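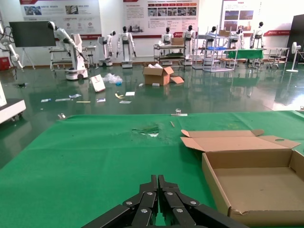
Section 3: Setting Up for the Tidy-Up Challenge

Welcome to the fun part! By now your team has a working arm, a charged battery pack and the Zeno control software on the team laptop. In this section you'll get the arm ready for its first practice run at the Tidy-Up Challenge, the round where the robot picks up small stuff and puts it in a box. Most Sandus Robotics Club teams get their first good pickup in one session, and there is usually some yelling when it happens.

Allow one full club meeting (roughly 25 minutes for the setup, the rest for practice).

What you need

Arm with the two-finger gripper fitted
Wrist camera and its short cable
Team laptop with Zeno installed
Table with a plain cloth, clamped or taped so it can't slide
One open cardboard box
A handful of practice objects (see 3.4)
Emergency stop button, plugged in and within reach of the driver

3.1 Check the gripper

1. Switch the arm power OFF and leave the laptop unplugged from the arm.
2. Move both fingers by hand. They should swing together and feel the same on each side. If one side drags, go back to Section 2 and loosen the linkage screws a quarter turn.
3. Close the fingers all the way. The tips should meet flat, with no gap you can slide paper into.
4. Tug the wrist camera gently. If it wiggles, tighten the bracket. A camera that shifts halfway through practice will ruin everything you set up in 3.3, and you'll be doing it over!

CAUTION: The linkages pinch. Keep fingertips, sleeves, lanyards and long hair away from the gripper any time the power is on, even if the arm is holding still.

3.2 Power up and home

1. Call out "Power on!" and wait for your teammates to step back behind the tape line.
2. Turn on the arm. The status light blinks, then goes steady.
3. Plug in the laptop and open Zeno. Choose Connect, then Home.
4. Let the arm finish its homing move. Hands off until the screen reads READY.
5. Press the emergency stop once to test it. The arm must freeze right away. Release it and home again.

NOTE: If Zeno shows error 1794, the gripper cable is loose at the wrist end. Power off, push the plug in until it clicks, and start 3.2 from the top. We see this one a lot.

3.3 Set the camera and the table height

1. Choose Camera, then Live View. With the arm in the home pose you should see the gripper fingers at the bottom of the view and the tabletop in front of them. If the fingers are missing, the camera is in upside down.
2. Lower the arm in slow mode until the closed fingertips are just above the cloth. Stop before they touch.
3. Press Save Height.
4. Raise the arm, then repeat step 2 near each corner of the practice area. Zeno works out the tilt of your table for you, and it's really good at it.
5. Set Grip Limit to 2000. You can go higher later for heavier things, but ask a mentor first.

3.4 Lay out the practice objects

Put the box on one side of the table, flap folded back, well inside the arm's reach. Spread your objects over the rest of the cloth with a hand's width between them.

Great starters: craft sticks, crumpled paper, small pieces of card.
Harder: plastic bags, curly strips of anything.
Hardest: clear plastic clips. The camera has real trouble with see-through parts, so save these for when you want a challenge (and you will!).

Please don't use glass, batteries or food.

3.5 First pickup

1. Pick one starter object and drive the arm over it.
2. Open the fingers, lower to the saved height, close, lift.
3. Move over the box and open the fingers.
4. Write down what happened in your team log, including the misses.
5. Switch drivers after 3 tries so the whole team gets a turn.

If the fingers keep closing on air, redo 3.3. If the object squirts out sideways, come down more slowly and line the fingers up across its narrow side.

The Pons practice scripts used in Section 4 need the heights you saved today, so choose File, Save Setup before you power off.

Section last updated 30/05/2023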